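About Ondale

Ondale checks the claims on household products. Most "about us" pages tell you the company is passionate. We would sooner tell you what we do and let you decide whether it's worth anything.

Tracey Whitlock started Ondale after eleven winters of buying laundry detergent for a small hotel. Every supplier had a better formula each May, and every year the sheets came out the same. She began keeping a notebook of what the label promised and what the wash did. Ruth Mapplebeck, who had spent her working life in textile care, read the notebook and told her half the tests were badly set up. She was right, and she has run our testing ever since. 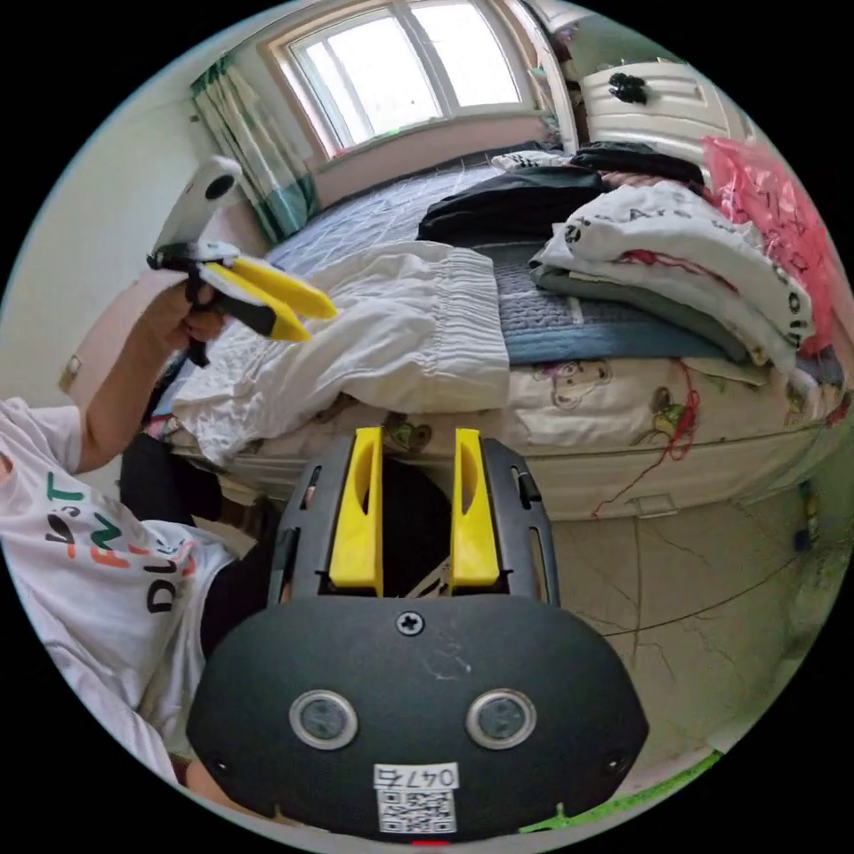 We have now looked at 382 label claims. Of those, 84 held up the way an ordinary shopper would read them. The rest were mostly not lies. They were words like "up to" and "helps reduce" – words that leave the maker a way out. "Up to 100 washes" is true of a product that gives up after two.

We buy everything at the store, at full price. Makers sometimes offer us free samples, and we send them back. We don't hand out badges or seals, because we have seen how those get paid for. Readers pay for our work through the newsletter, and when they stop finding it useful they cancel, as they should.
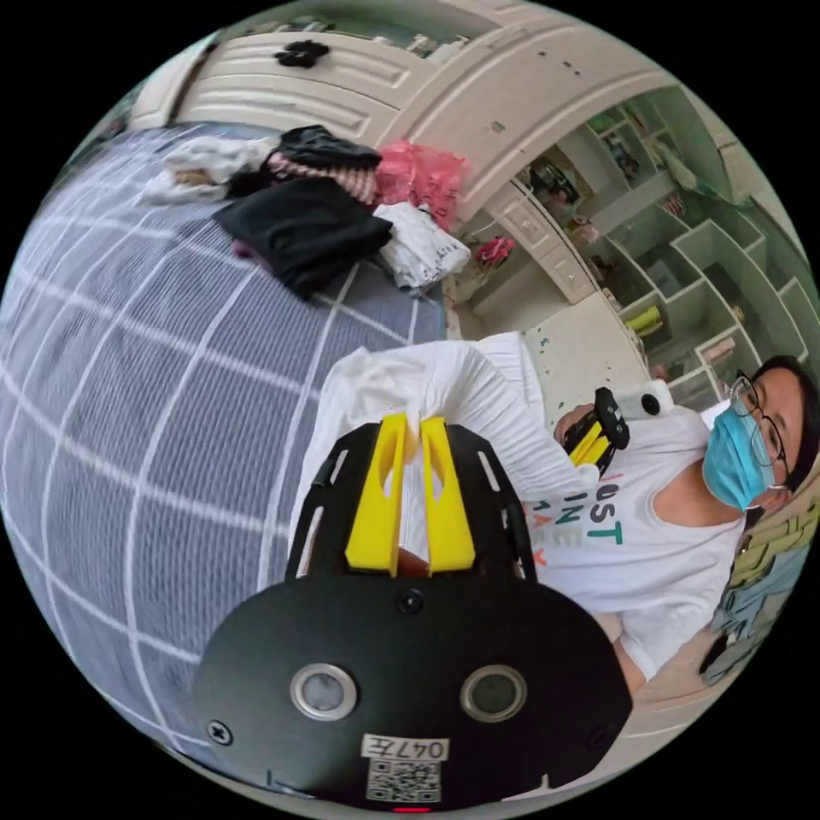

We get things wrong too. Our first report on stain removers, the Naylor report, used water much softer than most homes have, and the scores were too kind. It is still on the site with the mistake marked at the top. Our scoring method, which we call Coseo, has been changed twice, and Ruth still thinks it gives too much weight to smell. Tracey disagrees. Both views are printed in the method notes.

Trasach is our free archive of old labels. If you have a box from years back with a bold promise on it, send us a clear photo of the back panel – the small print matters more than the front.

Page last checked: 2023-02-21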